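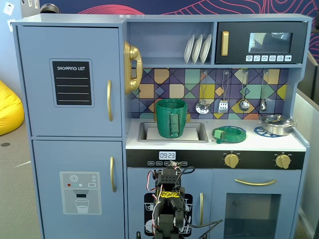

Why does the fridge keep food fresh?

Hello again! Last time I wrote about why toast goes brown, and loads of you sent in questions. Ismail Mansour from Brudthorpe asked my favourite one: "How does a fridge make cold?" I loved it, so off we go.

First, a bit of a surprise. A fridge doesn't make cold. Cold is what's left when you take heat away, and that's the fridge's whole job, carrying heat from the inside to the outside. Ask a grown-up whether you can put your hand near the back or the side of your fridge at home. Feels a bit warm? You've found the heat that used to be in your milk!

So how does the heat get out? Hidden in the walls and round the back are long, thin pipes with a special liquid inside. When the liquid goes through the cold part it turns into a gas, and to do that it has to soak up heat. You can feel the same sort of thing when you climb out of the swimming pool and go all shivery. The water on your skin is drying off and taking your heat with it. Brrr.

Then a pump squeezes the gas (that's the humming noise you hear at night) and squeezing makes it hot. It travels through the pipes on the outside, lets its heat go into the kitchen, turns back into a liquid and sets off round again.

Now, why bother? Well, there are tiny living things called bacteria on nearly everything, far too small to see. Lots of them are harmless, but some turn food sour or slimy, and some can give you a horrible tummy ache. They love being warm. In the fridge most of them slow right down, so your cheese lasts much longer. They aren't dead, though, just very sluggish, and that's why food still goes off in the end.

What did people do before fridges? They salted things, dried them, pickled them, or kept them in a cool larder with a stone shelf. My gran in Gralcombe still calls her cupboard the larder and won't hear a word against it. Some rich families had an ice house, a sort of deep brick pit where ice cut from ponds in winter could last well past March.

Something to try: put one slice of apple in the fridge and leave another on a plate in the kitchen. Have a look after a day. Which is browner? Draw them both, then put them in the food waste. (Please don't eat the experiment.)

And shut the fridge door! Every time you stand there deciding, warm air gets in and the pump has to work harder. I'm terrible at this myself.

Next time, Andor Kerekes wants to know why onions make us cry.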